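Keeping Dish Towels Fresh

I used to blame my detergent for that sour towel smell, and then I stopped leaving damp towels in a heap by the sink. Big difference! Mine get hung up after every meal now, spread out wide on the rail, and I swap them every 24 hours in summer.
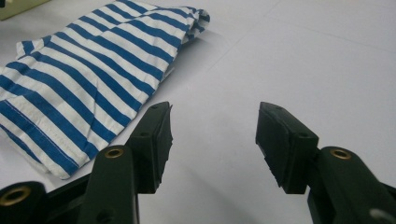
If a smell has already settled in, soak the towels in hot water with 2 tablespoons of baking soda for four hours, then wash as usual – no fabric softener, please. Softener leaves a coating and the towels just push water around the plate (drives me nuts).

New towels get washed twice before I dry a single glass with them. Reds and navies go in on their own the first time.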